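Grakis Desk Cabling Set: README

Maintainer: Timo Kettler
Last revised: June

Summary

The Grakis set documents the handling of power strips and their cords on flat work surfaces. It was compiled at the Praltden site to support the study of everyday desk organisation — laying out, straightening and putting away cabling. The set contains 277 clips in 12 folders, catalogued by the kind of item handled.

Items

Power strips are catalogued by colour of housing, number of outlets and type of cord. Cord ends are recorded separately, as the join between cord and housing affects how the cord lies on the table.

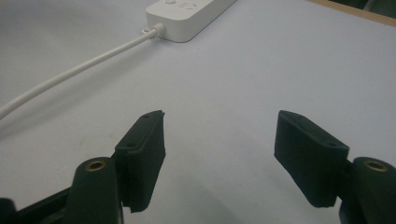
White power strip and cord, near end, with ribbed collar at the join.

Printed markings on a housing are transcribed only where they are legible. Otherwise the field is left blank. Users should not infer a model or an electrical rating from colour or shape.

Work surface

Items are placed on a pale, flat surface with open space on either side. For strips with outlets in a single column, orientation is logged relative to the near edge of the surface, with a separate entry for the direction of the cord.
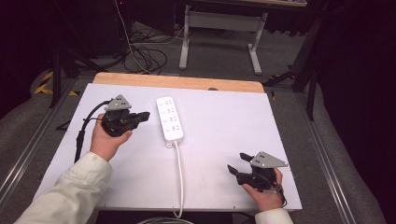
Folder layout

clips/ — recordings, grouped by item
labels/ — one text file per clip
notes/ — corrections and queries

Known limitations

Folder 13 was withdrawn and its number has not been reused. Labels for 2 clips in the Vogler group remain under review. White cords on pale surfaces may be difficult to trace along their full length.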